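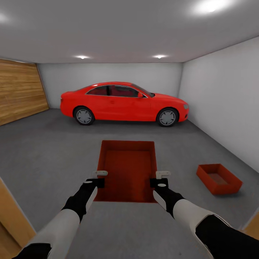 创业访谈类播客中嘉宾叙述结构的文本分析

作者:Stefaniia Mykhailiuk 指导教师:Marwa Younis
7月

一、研究问题

创业访谈播客通常以单集对话为单位,嘉宾在其中回顾职业转换、合伙关系和失败经历。已有的课程讨论多集中于节目的传播效果,对对话本身的结构关注较少。本报告考察两个问题:第一,嘉宾在讲述职业转折时,主持人的提问方式与叙述长度之间是否存在对应关系;第二,嘉宾将转折归因于个人判断还是外部条件,归因类型是否随访谈阶段变化。

二、材料与抽样

语料取自两档节目,即Halitz与Teltico。两者均为一对一访谈,主持人固定,单集时长相近。Halitz的嘉宾以小型企业创办人为主,Teltico则兼收自由职业者和离职后转行的管理人员。抽样时排除了重播集、听众问答集和含现场观众的录音。

转写由自动工具Sekeck完成初稿,再由小组人工校对。校对规则如下:保留重复与自我修正;删除片头广告;笑声和超过一秒的停顿以符号标注。中英文混用的片段按原语种转写,不作翻译。

三、编码方案

分析单位为“转折叙述段”,定义为嘉宾从提及某一职业状态起,至该状态被另一状态取代并作出评价为止的连续话语。主持人的简短应答(如“嗯”“对”)不中断叙述段;主持人提出新问题则视为中断。按此定义共得到797个叙述段。

每个叙述段标注三项内容:引发该段的提问类型(开放式、封闭式、陈述式引导)、归因类型(个人判断、他人影响、市场或制度条件、未说明)以及所处访谈阶段(前段、中段、后段)。
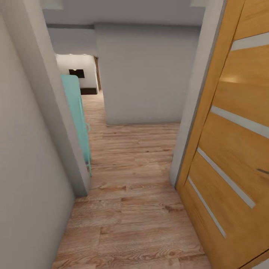 编码由Fadwa El Fassi与Sipho Swanepoel独立进行。试编码阶段,分歧主要出现在“个人判断”与“他人影响”之间。例如嘉宾称“合伙人劝我再等一年,我想了想还是辞了”,一名编码员依据最终行为归入前者,另一名依据引发因素归入后者。修订后的手册规定,以叙述段中最后一个表示决定的动词的主语为准。该规则操作性较强,但会压低“他人影响”的比例,解读结果时应予考虑。

四、结果

陈述式引导引发的叙述段普遍较长。主持人先概括嘉宾的经历,再以降调收尾,嘉宾往往从纠正细节开始,随后转入完整叙述。封闭式问题引发的段落较短,且较少包含评价成分。开放式问题的结果离散程度最大,其中既有单句回答,也有接近2,000字的连续独白。

归因方面,访谈前段以市场或制度条件为主,后段“个人判断”类增多。这一变化在Halitz中较明显,在Teltico中较弱。可能的解释是Halitz在每集末尾设有固定的建议环节,嘉宾在该环节中倾向于把经历改写为可供他人采用的选择。为检验这一点,我们剔除建议环节后重新统计,两档节目的差异缩小,但方向未变。

五、讨论

Shehata在课程讲义中提出“回溯式一致性”的概念,指讲述者依据现有身份重排早期事件。本语料中后段归因的变化与该概念相符,但不足以证明其成立,单集访谈无法区分记忆重构与对话策略。若能取得同一嘉宾在不同年份的访谈,可作进一步比较。

另一限制来自剪辑。公开音频已经过后期处理,停顿和打断的真实频率无从核对,因此停顿数据只作标注,未纳入分析。

六、分工

Ismail Helmy负责抽样与转写校对,Fadwa El Fassi和Sipho Swanepoel负责编码,Stefaniia Mykhailiuk负责统计与撰写。编码手册修订稿及分歧记录附于课程提交文件夹,音频文件未随附。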